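How to bleed your radiators (and what to do when one still won't heat up)

Quick version for anyone standing there with a cold radiator and no patience. Longer version underneath.

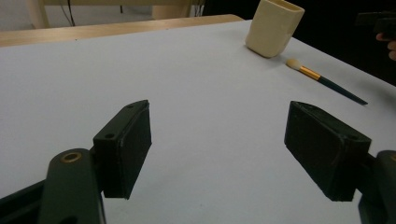
Cold at the top, warm at the bottom = air. Bleed it. Cold at the bottom, warm at the top = sludge, bleeding won't help, skip to the end. Cold all over = probably a stuck valve, also further down.

I do ours every autumn before the heating goes on properly, then once more if I hear gurgling. Takes me 20 minutes for the whole house, and most of that is moving furniture.

What you need

Radiator key. Any hardware shop. Some newer radiators take a flat screwdriver instead, look at the bleed valve before you go out and buy anything.
Old rag, one you don't like. The water can be black and it does not wash out.
Something to catch drips. Margarine tub, mug, whatever fits.
Sheet of newspaper if you've got pale carpet.

Before you start

Turn the heating on for a bit so every radiator has a chance to get warm. Go round and feel each one, top and bottom. Write down which ones are cold at the top, you will forget otherwise.

Then heating OFF. Leave it to cool right down. I start mine after tea and come back at 9pm. Don't skip this – hot water out of a bleed valve will scald you, and if the pump's running it can pull more air in.

Check the pressure guage on the boiler if you have one. Ours should sit between 1 and 1.5 when cold. Yours will say in the manual. If you've got a tank in the loft and no gauge, ignore every mention of pressure from here on.

Bleeding

Start downstairs, the radiator furthest from the boiler. Work back, then go upstairs and do the same. People argue about the order. Tobiloba Edet next door does upstairs first and her house is perfectly warm, so don't lose sleep.

1. Find the bleed valve. Top corner, one end, small square peg inside a round bit. Might be painted over. If so, scrape the paint off gently with a blunt knife.
2. Rag behind it, tub under it.
3. Key on, turn anticlockwise. Quarter turn. Half at the very most. Never take it all the way out, you will not get it back in against the water.
4. Hiss. Wait. Can be two seconds, can be a couple of minutes.
5. Hiss turns to spitting, then a steady dribble. Close it, clockwise. Snug, don't lean on it. They're brass and soft.
6. Wipe round the valve with a dry bit of rag, wait a minute, wipe again. Any damp, nip it up a touch.

Next radiator. Don't forget the towel rail. Everyone forgets the towel rail.

If nothing comes out at all, no hiss and no water, close it again. Either the valve's blocked or the system is low. Check the pressure first.

Topping up

Letting air out drops the pressure. If the needle's below 1 you need to top up through the filling loop – usualy a silvery braided hose under the boiler with a small tap at one or both ends. Open slowly, watch the needle, shut it at 1.2 or so. Shut both taps. Then check you've shut both taps. I left one weeping once and the relief pipe outside dripped all night.

Heating back on, wait, feel the radiators again.

Still cold?

One radiator stone cold, has a thermostatic valve with numbers on it: the pin is probably stuck. Very common after a summer turned off. Unscrew the plastic head by hand, there's a little metal pin sticking up. Press it down with something flat, a spoon will do. It should spring back. If it doesn't, tap the side of the valve body lightly, drop of oil, ease it up and down. Do not yank it with pliers, it can come out and then you have a fountain. Ibrahim Tamuno did this in our old flat and we lost a rug.

Several lukewarm, others roasting: needs balancing. Seperate job, separate page, I'll write it up when I get a minute.

Cold along the bottom: sludge. You can take a single radiator off and hose it through in the garden, but if it's more than one get someone in for a proper flush. We were quoted 393 pounds and then 801 by two different firms for the same house, same day, so ring round.

When to stop and ring somebody

Pressure keeps dropping every few days. You've a leak.
Needing to bleed the same radiator every week. Air's getting in from somewhere.
Anything at all that means taking the cover off the boiler. Gas engineer only.

Keys go missing, by the way. Buy two. One lives on a nail by our boiler, the other's in the drawer with the batteries.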